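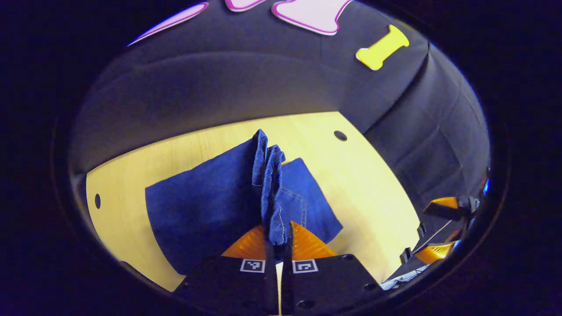 Grinitz Trampoline and Tumbling Club, Adult Section

Home | Training times | Members' blog | Results | Contact

My first competition at the age when others stop

Julián Mateos asked me in October if I would enter the autumn meet at Zabala, and I said yes before I had understood the question. I thought he meant to help with the mats. He meant to compete, in trampoline, in the adult novice class, with a routine of ten skills and a judge looking at my toes.

I have been jumping for two years now. I started when my daughter was in the children's group and I was tired of sitting on the bench by the door. In my country we had gymnastics at school, but it was only the rope and the horse, and I was bad at both of them. The trampoline is kinder. It gives you time in the air to think, although Julián says that thinking in the air is exactly my problem.

For the meet we made a very simple routine. Tuck jump, seat drop, half twist to feet, straddle, and so on, with a back drop near the end. No somersault. I can do a front somersault in training, but I land it in a different place each time, and in the novice class you are allowed to leave it out. Rosalía Toledo, who has competed since she was small, told me that a clean routine without a somersault scores better than a frightened one with it. I wrote this on a paper and put it in my bag.

The hall at Zabala is colder than ours and the ceiling is much higher. This disturbed me more than I expected. At home I look at the blue pipe on the wall to know where I am, and there I had only a white wall and a clock. In the warm-up we had two turns each. In the first I traveled so far toward the end mat that Yayra Annan, who was spotting, put up both hands. The second was better.

There were 8 of us in the class. The youngest was a student, and the oldest was Wendy Haworth from the Skarker club, who jumps very low and very straight and never moves from the cross. I could watch her for a long time. I was called sixth, and while I waited my hands were wet and I had to wipe them on my shorts again and again.

About the routine itself I can't tell much. I remember the seat drop. I remember that after the straddle I heard Julián call "arms!" and I lifted them. On the back drop I came up a little crooked, took one extra bounce that I should not take, and finished the rest. The extra bounce costs you, because the judges stop counting there, but they had already most of my skills.

I came 6th. Wendy won it, as everyone on our bench had expected. Rosalía was second in the senior women, after a very close final, and her last pass was so high that our whole bench stood up.

In the car we ate the sandwiches that we were too nervous to eat before. Anselmo Rivas drove and asked me if I will enter the spring meet. I told him that I must first learn to stay in the middle. He said there are still 80 hours of training until then, he had calculated it. I will begin with the back drop.

Contact the club | © Grinitz Trampoline and Tumbling Club | Back to top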